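Tips for teaching a kitchen arm to handle lids

Last updated: March 20, 2025

I've had the Brukholm arm kit on trial for 10 days and I'm having such fun with it! A few things I've picked up so far:

Start with a lid that has a proper knob. Flat ones are miserable for a two-fingered gripper. Lay it knob up, next to the pot, and bring the fingers straight down from above.

Shiny steel can confuse the camera, so try moving your lamp before you touch any settings (Esther Rweyemamu's tip, and a good one).
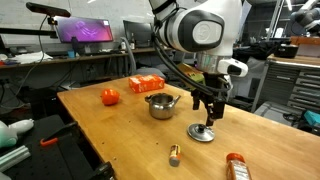 Go slowly on the last bit of the descent, and save each position as you go. The kit holds 292 of them, which sounds like loads until you get carried away – I did! Wipe the fingertips between goes, too. Next I want to try mugs.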